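Notebook, August, 16:40

Great afternoon on the old handsets! The Rovine from the market lot finally holds a charge (new cell from the Undier drawer, contacts cleaned twice) and it went straight onto the test network at 2 bars. First text sent from one end of the bench to the other. I cheered, I admit it.

Keypad still sticks on 5 and 8. The menu language was Malay, so it took me a while to find the inbox, and the memory holds 40 messages, all of them full. Wiped none of them. Call log reads 131 outgoing, which is a busy little phone.

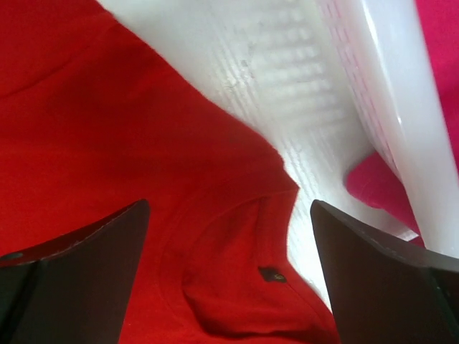

Ülle Jankauskaitė reckons the sticking keys are the dome sheet and not dirt, and wants it lifted whole with a warm blade before anyone pours more cleaner in. Fair point, I'd used plenty already.

Next: dome sheet off, then the Brolus with the slide-out keyboard. Its charger gives the right voltage but the plug wobbles. Ebenezer has the spare, ask him. Screen contrast best at 80, leave it there.

Hunt base station back on the shelf, switched off at the wall.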